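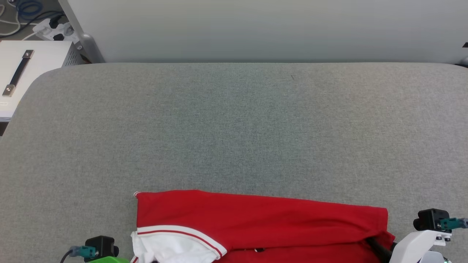 medvefan
no don't steam it. steam is how you get the ring. you want low water, cool, blot, and then dry the whole cushion evenly so there's no edge for the stain to stop at

Ville Keskinen
ok but the tag says S on it. doesn't S mean no water at all?

medvefan
oh. you didn't say S. is it the Felthorpe? theirs used to be WS

Ville Keskinen
yes the Felthorpe, three seater, light gray. bought used so no paperwork. the tag is under the left cushion and half the print is gone, could be WS with the W rubbed off I guess. Coffee with oat milk if that matters. happened last night, I blotted with paper towel and then left it alone

tallowandtwine
Matters a lot. Coffee alone is easy, it's the milk that stinks in june. Even oat.

If you can't read the tag treat it as S until you've tested. Back of the skirt, down low. One damp spot the size of a coin, let it dry overnight, look at it in daylight. No ring = water is fine. Ring = call someone or buy the solvent stuff.

papercut_8
People are way too scared of water on these. I had the same couch in the darker gray for 8 years with a kid and two dogs. Dish soap, cool water, white cloth. Never tested anything. No rings

medvefan
darker gray though

papercut_8
Fabric is the same

medvefan
fabric maybe, but you wouldn't see a ring on dark gray if it was the size of a dinner plate. the light one shows everything. I had a water glass leave a mark on mine, plain water

hollis_b
Has anyone used Clolel on this? The foam one in the can, not the spray. My sister in law swears by it

tallowandtwine
Used it on a chair. It got the stain out and left the seat stiff, like hairspray. Had to go over it with a damp cloth like four times to get the feel back. So you end up using water anyway.

hollis_b
Hm ok. She's got leather come to think of it so no idea what she's doing with it

Ville Keskinen
called the cleaning place on Medve street, they want 126 for a sofa, and thats with me taking the cushions off first. minimum charge is 100 even for one spot. Couch cost me less than that

papercut_8
LOL do not pay that. Soap and water

slipcover_sal
I'd pay it. I did what papercut says on a WS couch (tag perfectly readable!) and the soap never came all the way out. Looked great for a month then the spot went darker than the rest because it was picking up dirt off everybody's jeans. Soap residue is the thing. If you do use soap use hardly any, couple drops in a bowl, and then rinse with plain water twice as long as you think

papercut_8
That's just not rinsing enough, not the soap's fault

slipcover_sal
I literally just said rinse it more

Ville Keskinen
can the cover come off? there's a zipper at the back of the seat cushion

tallowandtwine
DON'T. The zipper is for getting the foam in at the factory, not for the wash. They shrink and you will never get it back on the corners. Ask me how I spent a saturday in 2 halves of a cushion

medvefan
seconding. you can unzip it to slide a towel between the cover and the foam tho, good idea before you wet anything. keeps the coffee from going down and wicking back up later. that's what the brown ring is half the time, it comes back up from the foam as it drys

Ville Keskinen
ok that I did not know. towel going in now. doing the test spot on the skirt tonight

hollis_b
Fan or no fan for drying?

medvefan
fan, on low, not aimed straight at it. no hairdryer

papercut_8
I use a hairdryer

medvefan
of course you do

Ville Keskinen
update, test spot dried clean, no ring. so WS probably. did the real spot this morning, 2 drops of soap, blotted from the outside in, rinsed a bunch, then dampened the whole seat out to the seams so it would dry even. fan on low. took most of the day

stain is gone as far as I can tell. very faint something if I get right down to it with the lamp on, might just be the weave lying differently. Smell is ok so far

slipcover_sal
Brush it when it's fully dry, soft brush, one direction. Fixes the weave thing

tallowandtwine
Nice. Check again in a week for the milk smell. If it turns up, baking soda overnight and then vacuum, don't wet it again.

hollis_b
What about Sotarance, the spray guard? Worth putting on after?

papercut_8
Waste of money

medvefan
first thing we agree on. mine had it from the shop and the water glass still left a mark

slipcover_sal
I like it ok. Buys you a minute to grab a towel. Wait till the cushion is dry all the way thru, two days at least — otherwise you're sealing the damp in

Ville Keskinen
gonna skip it and get a throw blanket. thanks all, will post if the smell shows up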